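Gosell opened its doors on a Thursday, which struck me as optimistic. Open days are normally held when people are free to come. But I had been sent, and so had about half the others on the sign-in sheet, and the coffee was good, so I'll start with the coffee and say that it was the one system on the premises that ran without interruption all morning.

I'd gone because our own shop is two bad quarters away from deciding we need robots, and my manager wanted someone to look at some before the decision was made for us. The invitation promised "a two-armed mobile assistant tidying an ordinary room." I have two sons and an ordinary room, and I'd have made the drive on my own time.

The tour was led by Zulema Godoy, who runs testing, and who had the manner of a person who has watched many demonstrations and expects nothing from them. She gave us visitor badges, a sheet of rules, and a strip of yellow tape to stand behind. The rules were short. Stay behind the tape, don't hand the machine anything, and if somebody shouts "hold," stop walking wherever you are. One man asked whether the shouting was common. She said it was Thursday, November 15, 2018, and that it had not happened yet today.

We saw the parts store first. It's a parts store. Then the bench where they rebuild the grippers, where Ridwan Govindasamy let us squeeze a worn finger pad and a new one and guess which was which. I guessed wrong. He told me most people do, and that this was the trouble with finger pads. They go from fine to useless without changing much to look at. Gosell replaces them on a schedule now, every 2,000 grasps, and before that they replaced them when something got dropped.

"What got dropped?" asked Rhona MacLeish, who had come from a packaging firm and wrote everything down.

"A kettle," said Ridwan, and moved us along.

The main demonstration was due at eleven. The software that decides what the arms do next is called Jitico, and there was a screen on a stand where we could follow its intentions in plain words. REACH. GRASP. LIFT. I liked the screen very much. I would like one for several of my colleagues.

For the first stretch it all went well. The arms are slower than the videos suggest. You find yourself leaning, the way you do with a driver who brakes late. A soft block went from the floor into a bin, then a second, and we clapped for the second one, which tells you what kind of morning it had been up to then.
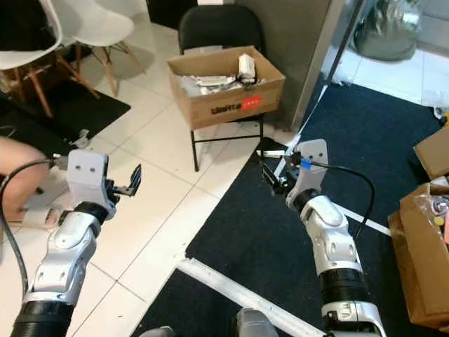
Then the screen said REACH, and the left arm did not. It stayed exactly where it was. The right arm, which had apparently been told that the left was on its way, carried on with its half of a job meant for two. It swung inward, slowly and with great confidence, toward the place where its partner should have been out of the way.

Somebody shouted "hold." I'm told it was Ivana Arancibia, the operator, and that she pressed the stop at the same moment. What I can report is that eleven adults behind a strip of tape froze in mid-sip. The arm stopped too, a hand's width short of its neighbor. Rhona had one foot off the floor and kept it there until Zulema told her she could put it down.

It would be easy to make this sound more dramatic than it was. The arms move gently when visitors are present. Gosell had them limited to 50 millimeters a second for the open day, and if they had met, the likely result was a scuffed cover and a bad noise. Nothing touched anything. But it was quiet in there for a while, and I noticed that the man who'd asked about the shouting had moved back a good distance from the tape.

What I'd expected next was a cheerful restart and a tray of pastries. What we got was better. Zulema asked if we'd like to stay while they looked at it, and warned us that it would be boring. Most of us stayed. It was the best part of the visit, and it was also, at times, boring.

The first thing they did was nothing. Ivana kept her hand by the stop and read out what she had on her display while Ridwan wrote it on a pad of paper. The left arm had reported itself ready. It had received the move. It had then failed to report anything at all for 700 milliseconds, which doesn't sound like much until you learn that the thing is supposed to speak up constantly, like a toddler in a car. After that it had come back on the line and announced, with no sign of embarrassment, that it was ready.

Power off next, and a wait. Ridwan has a kitchen timer for this. It's set for 60 seconds, and he won't go near the arm until it rings, even when people are watching and even when one of them looks at her watch (that was me, and I'm sorry).

Then he went over the cable by hand, a little at a time, bending each stretch and letting it go while Ivana watched a test meter. There was a spot where it pinched when the elbow was folded far enough. With the arm straight the connection was perfect. Fold it, and it came and went. They'd rerouted the cable the week before to keep it from rubbing somewhere else, and had tested the new route thoroughly, with the elbow in every position except that one.

"So it's a cable," said the man from the back.

"It's a cable and then it's us," said Zulema. I wrote that down, and I saw Rhona had as well.

She explained what she meant over the pastries, which did arrive. A cable going bad is ordinary. They all go bad in the end, and anything that bends for a living will have one. What bothered her was the right arm. The two sides were meant to check on each other before any move that brought them into the same space, and the check had been written to ask whether the other arm was *ready*. It didn't ask whether the other arm had *gone*. The last thing the left had said before it dropped off was "ready," so as far as the right was concerned, all was well and the way was clear.

I thought about several projects I've worked on.

The second thing that bothered her was that a silence of that length should have stopped both arms by itself, with no need for Ivana. There is a watchdog timer for exactly this. It had been set to a full second back in April, when a chatty network kept tripping it during a long test, and had never been set back. The note to do so was in the log. Zulema found it for us. It had two replies agreeing that it was a good idea.

Graziella Santoro, who owns the customer side of things and had plainly been hoping to talk to us about leasing, took it well. She did point out that the stop had worked, the tape had worked, the speed limit had worked, and the shouting had worked. All true. She also said the machine would be staying off for the rest of the day, and when one visitor said that surely a quick go with a new cable wouldn't hurt, she said no before Zulema could. I trust the company more for that than for anything in the brochure.

The afternoon was to have been a second demonstration, and became a talk by a man from Dinus, who make the bins. I'll be fair to the bins. They stack.

On the way out I asked Ivana how she'd caught it so quickly. She said she doesn't watch the arm that's moving. Everyone watches that one. She watches the one that ought to be, and that morning she'd seen it sit there a moment too long. I asked if that was in the training, and she said it would be by Monday.

My notes for the office, for anyone thinking of going to the spring session:

Wear flat shoes. The tour is longer than it says and you may be asked to stand still without warning.

Ask any supplier what happens when one half of the machine goes quiet. I've since put this to two others. One had an answer ready. The other, Henríquez, asked for a day and came back with three pages, including a fault they'd had themselves, and I've kept the pages.

Ask who is allowed to change the timers, and whether anybody reads the log afterward.

Parking is behind the building. The sign says it's full, and it's said so, according to Ridwan, since they moved in. Drive past it.

Contact the author | Copyright 2018, all rights reserved | Back to top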